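Thirty Days with the Fangate Prayer Journal

I have started more prayer journals than I have finished, and the Lord knows the ratio, so I won't print it here.
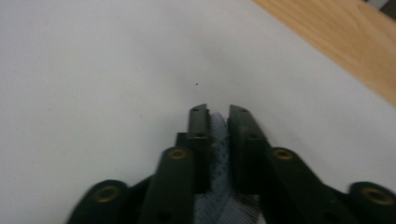
Yolanda Palacios from my Saturday group swore by the Fangate, and after watching her fill one while I was still hunting for a pen, I ordered my own. It runs 30 days, with a short Psalm reading each morning and a page for whatever you need to say about it.

The readings are well chosen. Day 4 is Psalm 13, "How long, O Lord?", and I appreciated being allowed to complain before the first week was out. The prompts are plainer than most. One simply asks, "What are you avoiding?" I avoided it until the following Tuesday.

Now my grumbles. The paper is thin, and my gel pen went straight through to the next day's thanksgiving. The gratitude box is the size of a postage stamp — fine on a bad week, stingy on a good one. And the ribbon started fraying almost as soon as I opened the thing.

The binding does lie flat, though, and the extra pages at the back are useful for names. Mine are full. I went over by a couple of weeks, missed some mornings, and the journal never scolded me about it. There are no dates on the pages, bless whoever decided that.

I'd buy it again, with a ballpoint.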